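Jita Hand Gripper, green fingers

Price: $367
Spare finger pair: $152
Ships from our Penrose shop in 4 working days

I've been selling teaching gear for robot arms out of the same little building for a while now, and the Jita is the one I keep reaching for myself. It's a gripper you hold in your own hand, with a camera on it. You pick the thing up, you put the thing down, and the recording becomes the demonstration your arm learns from. No joystick, no pendant, no dragging a heavy arm through the air until your shoulder gives out (I did that for years and I do not miss it!).

If you've used the Dastano remote rig we also carry, you know what remote teaching is like. It's great for jobs where the arm needs to be in the room and doing the moving, and I still like it for long reaches. But for small table work, folding, sorting, putting lids on things, I get through a lot more takes with the Jita, and they look more like how I'd really do the job. My hands already know what they're doing, so why put a controller in between?

What you get in the box: the gripper with its fingers fitted, the camera already mounted, a charging cable, a hex key, and 6 spare screws, which you will drop on the floor like I do. The Rurka recording software is a separate download and the license comes with the gripper. Wim Smits wrote the setup guide and it's a good one, so please read it before you email me. He put in a whole page on setting the opening width and I learned something from it.

A few things I tell everybody who calls:

Go slow on your first takes. Slower than feels natural. I always rush the grab, and then the arm rushes the grab, and then I'm picking parts up off the floor.

Start every take with the fingers wide open and finish it the same way. It makes trimming so much easier later.

Do the calibration again whenever you change fingers. Derek Kershaw, who handles our returns, says half the "broken" units he gets just need that.

Keep your sleeve out of the shot, and don't teach on a glossy table if you have a choice.

The fingers are dark green with a matte finish and blunt squared tips, so they don't throw glare back at the camera, and I find them easy to pick out against a pale tabletop.

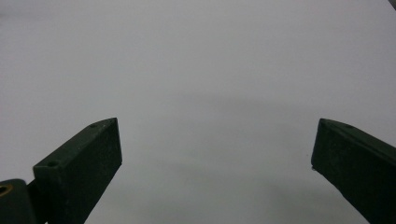

Can I mix takes from the hand gripper with takes from the remote rig?

You can, as long as the arm is wearing the same fingers you taught with and both sets are saved at the same frame rate. I'd label them separately in the Rurka software and train on the hand takes alone first, then add the remote ones and compare.

We changed the trigger spring in September, so if yours is older than that and feels stiff, write to me with your order number and I'll put a new one in the mail. Swapping it takes one screw and a bit of patience. Left-handed triggers are back in stock too, same price, just pick "left" when you order.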